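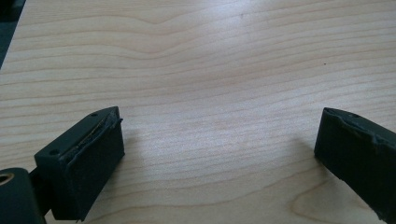 Minutes No. 16

ORPORT TABLE AND BENCH GROUP
Minutes of the meeting held 15th October in the Bomberg Room

Present: 9 members. Apologies were received from two more, who both sent written comments on the finish samples.

1. Minutes of the last meeting

Read and agreed, with one correction. Under "Lumber," the planks from Yadav were listed as delivered. They had been ordered but had not arrived. They are here now, stacked flat in the back store with spacers between the layers, and they look lovely.

2. The tabletop

Most of the evening went to this, and rightly so! Everybody had a chance to get close to the pale top and look it over. The grain drew a lot of comment. It runs mostly lengthwise in long, thin, wavy lines, a little darker than the wood between them, and in one area the lines all bend up together into a low peak and then settle down again. One member said it looked like a hill on a weather map. Another said a sand dune. The lighter swirl, with its pale rings, was the general favorite, and there was a good-natured argument over whether we should call it a knot. The group settled on "the swirl" for the purposes of these minutes.

We talked about which way the top should face once it is in the reading room at Itis House. Two positions were put forward:

- Long side to the window, so that people sitting down look across the grain and get the swirl near their right hand.
- Short side to the window, which leaves more walking space by the shelves.

A show of hands went strongly for the first. The walking space will be measured again before we commit, with chairs pulled out as well as pushed in. Several of us remember the trouble with the map table and would like to avoid a repeat.

It was also noted that the pale color shows a sheen under strong light, and that the grain is harder to see wherever the sheen falls. The reading room lamps are on long cords and can be raised or shifted. We will try a few heights on the night we set up.

3. Finish

Three finishes had been tried on offcuts since the last meeting: a clear hardwax oil, a water-based matte varnish, and plain soap finish. The offcuts went around the room twice and were well rubbed by the end of it.

The oil brings up the grain the most but turns the wood more yellow. Some members liked this very much and said it looked like toast. The varnish keeps the color closest to bare wood and stands up well to a wet mug. The soap finish feels wonderful under the hand, really silky, and everyone kept going back to it, but it would need doing again every few months and the reading room sees a lot of coffee.

The two members who sent written comments both asked for the palest result we can get. After a long and cheerful discussion the matte varnish was chosen, three thin coats, with a light sanding between coats. The soap finish will be used on the two small stools, where it can be kept up easily. People were delighted that it found a home.

Agreed: a full trial on the underside first, left for a week before anybody touches the upper face.

4. Edges and corners

The corners are to be rounded over slightly. A template was passed around, cut from cereal box card, and the middle of the three curves was preferred. The edges will get the same soft rounding by hand with a block. There was a suggestion to run a decorative groove along the front edge. It was a handsome drawing, and it will be kept for the bench, where there is less grain to compete with.

5. Money

The balance stands at $596 after paying for the planks. The Orport open evening brought in nearly 2000 visitors across the whole building, and our corner was busy from start to finish. The donation jar did well and the little spoons sold out. Members were thanked warmly for their sanding demonstrations, which had children lining up down the hall.

From the balance we will buy varnish, a fresh set of foam brushes, and sanding paper in the two finer grits. The question of a second pair of long clamps was raised again. There is plenty of support for it, and prices will be brought to the November meeting.

6. The bench

Short report. The legs are cut and the joints have been tested without glue. They fit so well that one of them needed two people to get it apart again. The seat will come from the Yadav planks, using the ones with the straightest grain. Any board with a wave or a swirl in it is to be set aside and marked in chalk, since we would all like to see a matching side table someday.

7. Care of the room

A reminder to sweep toward the door and empty the dust bag before it is full. Oily rags go in the lidded metal can with water, every time, including when you mean to come back to them in five minutes. The good kettle has been found in the paint cupboard.

Blankets should be put down before anything is set on the pale top. Please use the gray ones, which have been washed, and leave the brown ones for the floor.

8. Any other business

A visit to the Bomberg sawmill has been offered for the spring. Every hand in the room went up. We will ask for a morning when they are cutting.

Somebody asked whether we could keep a small record of the grain in each piece we make, with a pencil rubbing or a tracing. This was thought a terrific idea. Tracing paper will be on the side bench next time, and the tabletop will go first, with particular attention to the peak and the swirl.

A request for left-handed scissors was noted.

9. To be done before the next meeting

- Varnish trial on the underside
- Reading room measured again, chairs included
- Clamp prices
- Tracing paper bought
- Bench seat boards picked out, wavy ones chalked
- Soap flakes for the stools

Next meeting in November, same room, same time. Bring an apron if you want to join in with the first coat.

Orport Table and Bench Group | Contact: leave a note at the Bomberg Room desk | © Orport Table and Bench Group | Back to top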